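12/2/20

CISTTON COMMUNITY LAUNDRY AND MENDING ROOM TO OPEN A SECOND HOME IN ILDALE

Cistton Community Laundry is delighted to announce that it will open a second laundry and mending room in Ildale this spring, in the old Stundel shoe shop on the corner by the bus stop. Anybody who has walked past lately will have noticed the paper coming down from the windows and a fair amount of hammering going on behind them, and we are very glad to be able to say at last what it has all been for!

The first room opened its doors in Cistton with 3 washing machines, a borrowed ironing board and a kettle. Since then we have washed, dried, darned, hemmed and patched for 411 households, a good many of whom came in with one torn curtain and stayed for the morning. Ildale families have been making the trip over on the bus with their bags for a long while now, and it seemed only right that we should come to them.

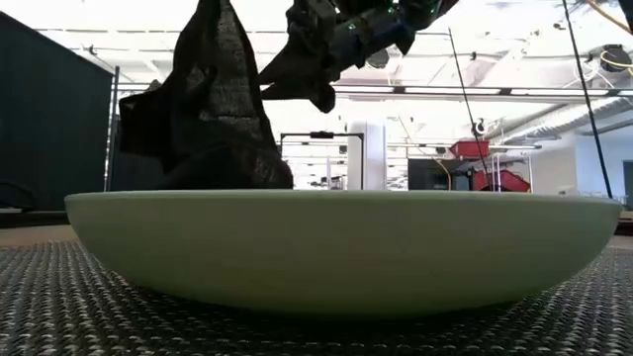 Do I need to live in Ildale to use the new room?

Anyone can come, wherever they live, and the prices will be the same as they are in Cistton.

The Ildale room will have 6 washing machines and four dryers, along with a long mending table by the window where the light is best. There will be sewing machines to use free of charge, a box of odd buttons and zips for anyone to dip into, and a shelf for thread, which we are always happy to have topped up (black and navy go fastest, as you might imagine). The drying room at the back keeps its lovely old wooden rails, left over from the days when Stundel stored its boots there.

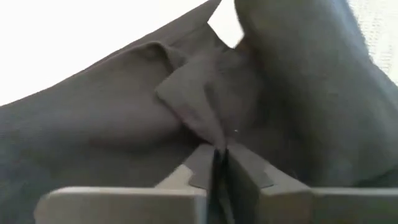
Mending mornings will follow the same pattern as at Cistton, so you can bring up to two items and sit with somebody who will show you how the repair is done. Heavy coats and lined curtains take longer, and we do ask that you ring ahead with those. School uniform will always be put to the front of the queue.

The work has been paid for by a grant from the Trương Fund, together with the takings from our November quilt sale, where 13 quilts found new homes in a single afternoon. We are more grateful than we can easily say to everyone who stitched, baked, carried tables or simply came along and bought something.

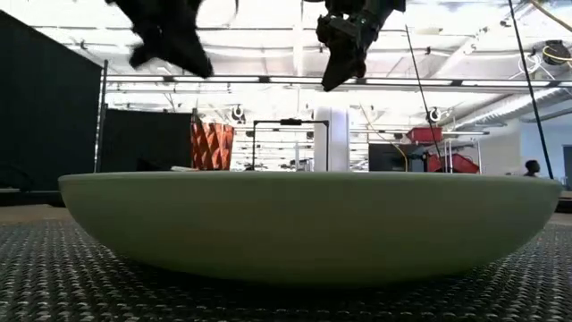
Green bowl on a textured mat.

Opening times for Ildale will be posted in both windows and at the library once the plumbing has been signed off. The Cistton room stays open as usual throughout.

ENDS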